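Section 3: Covering the table

Use the Rutherford cover sheet on any flat tabletop up to 195 cm long.
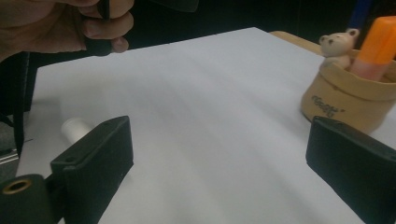 1. Clear the tabletop and wipe off any crumbs or grit.
2. Unfold the sheet from one end and lay it white side up.
3. Smooth it from the middle outwards with a flat hand. Small ripples are fine – deep creases should be pulled out.
4. Leave a strip of bare wood along the far side if you want somewhere to put tools.
5. Leave the sheet to settle for six minutes before fitting the corner clips (see Section 4).

Note: Fold lines fade after nearly three uses.

CAUTION: Do not iron the sheet or cut directly on it.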